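Visite chez Kotent, préparateur de moteurs

Compte rendu pour les membres de l'équipe, par Javiera Navarrete

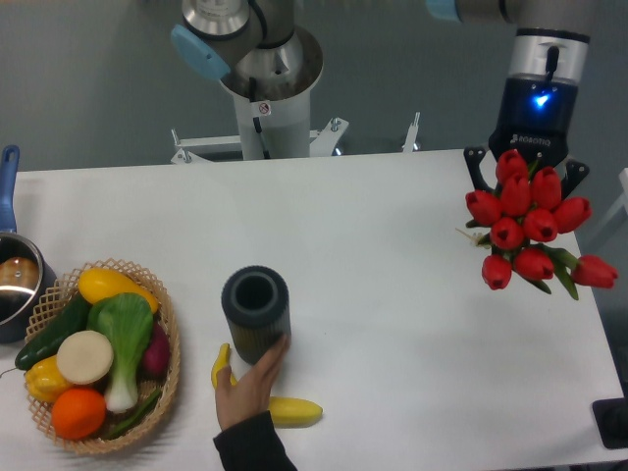
L'arrivée à l'atelier

Nous sommes parties de Toledo très tôt le matin, Catalina Zapata et moi, avec la culasse de notre monocylindre dans le coffre. L'atelier Kotent se trouve à la sortie de la ville, derrière une station-service, et le compteur indiquait 70 kilomètres quand nous avons enfin trouvé le portail. Le chef d'atelier nous a reçues avec beaucoup de gentillesse et il a parlé lentement pour nous, ce que j'ai apprécié.

Le banc d'essai

Le moteur Harnine de la saison passée était déjà monté sur le banc. Pendant la première mesure, il a donné 40 chevaux à la roue, un peu moins que nous espérions. Catalina a demandé si l'échappement Rotden pouvait être la cause. On nous a répondu que le collecteur est trop court pour notre arbre à cames, et qu'il faut d'abord corriger cela avant de toucher à l'injection.

Le budget

Le premier devis était de 3 632 euros, avec le vilebrequin rééquilibré et les soupapes neuves. Si nous faisons nous-mêmes le démontage, le prix descend à 3 271 euros. J'ai demandé un délai pour réfléchir et pour consulter les mécaniciens de l'équipe.

La suite

La culasse est restée chez Kotent pour le contrôle des sièges de soupapes. Nous devons retourner la chercher en décembre, et Catalina apportera alors le nouveau collecteur.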